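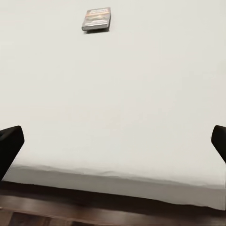 One small book and a great deal of white table, in the simulator.

I've been spending my evenings teaching Natero to pick up a book, and I have to say it has been lovelier and slower than I ever expected! Natero is what I call my practice arm, and it lives entirely on the computer, so I steer it with a little hand controller while a program called Belay records every move I make. Each go is saved as a demonstration, and once there are enough of them the arm has a try at copying me.

I'd hoped to do 2000 by the end of summer (you may laugh). Five evenings in, I'm at around 200 and my thumb aches. The hard part is the long reach – the book sits right over on the far side, and I always want to rush across and then fumble the last bit. A book lying flat is a pig to get hold of as well. Four times last night I pushed it along like a draughts piece.

I've started throwing away the goes where I dither, which hurts a little. Tomorrow I'll try coming in from the short end and closing the fingers much later.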